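**Kilora two-arm table kit, reviewed after 7 weeks of use**

I teach an evening course in automation for adults, and for a long time I wanted a two-arm kit which is small enough for one table and cheap enough that I do not get afraid when a student touches it. In October our school bought the Kilora. We ordered through Kunmont, who sell it together with a support plan. I paid nothing myself and I received nothing for this review.

**Setting up**

The box came with both arms, the grippers, two wrist cameras, the cables and a printed manual. The manual is good until page 30 and then it becomes very short. The part on calibration says only "repeat for second arm", and this is where I lost an evening. The second arm must be calibrated with the first one already powered and parked, otherwise the software mixes up the two. I wrote to Kunmont at night and had a clear answer by 9 in the morning, so I give them credit.

Please keep one thing in mind before you buy: the arms need a very solid table. My first one was moving a little at each fast stop, and every small movement comes back to you as an error at the fingertips.

**Daily work**

The arms are quiet. I can speak to a class of adults in a normal voice while they run. The teaching mode, where you guide an arm by hand and it repeats your path, is the best part of the product. My students understood it in one lesson, also those who never wrote a line of code.

The gripper is strong enough for everything we tried, but it does not feel much. With a soft object it closes too far unless you set the limit yourself, in a menu which is three levels down. For thin and flat things you must approach slowly and from the correct angle. We had the best results when we lowered the speed to the second step and let the wrist camera do the final correction.

I kept a log of one long exercise, moving mixed small items from one place to another. Out of 1,000 attempts, 233 failed. Most of these failures were in the first days, before I changed the speed - after this the kit behaved much better. I still would not use it for any work where a dropped piece costs money.

**What I do not like**

- The cables at the wrist. They make a big loop and I am always watching that they do not catch on something.
- The software asks for an update each time it starts, and you can't say "later" for more than one day.
- Spare fingers are sold only in sets of 3. We have two arms with two fingers each, so I do not understand this number.
- The wrist camera has a narrow view when the gripper is low. You see the object and the fingers, and not much of what is near.

**Compared with others**

Before this I used the Salehi single arm for two years. The Salehi is better made and its manual is complete, but with one arm you can't hold a thing and work on it at the same time. The Kustley kit also has two arms. I tried it only for one afternoon at a colleague's workshop, and the programming was too heavy for beginners. For a course like mine I would take the Kilora again. For a small company I would say look at the Salehi first.

Both arms over the table, with the green crates, and then a gripper with its fingers at a round metal disc:

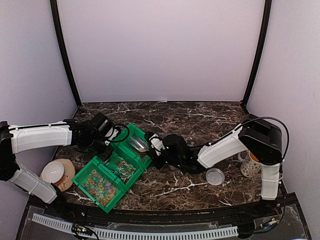
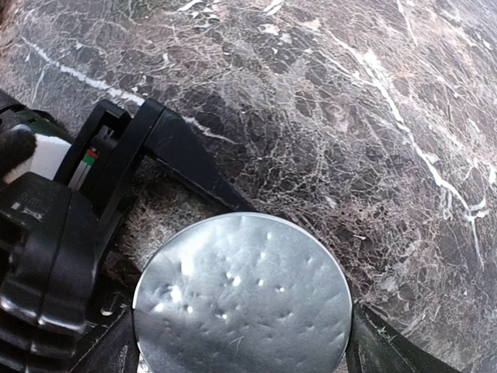 Akua Boateng wrote back after reading my draft that I am too kind about the support plan. In her opinion the answers are fast only in the first months, and she had to wait much longer when her kit got older. She also says the update message can be switched off from the settings file, by changing "remind" to 0. I tried this and it works, but the next update put it back to 1.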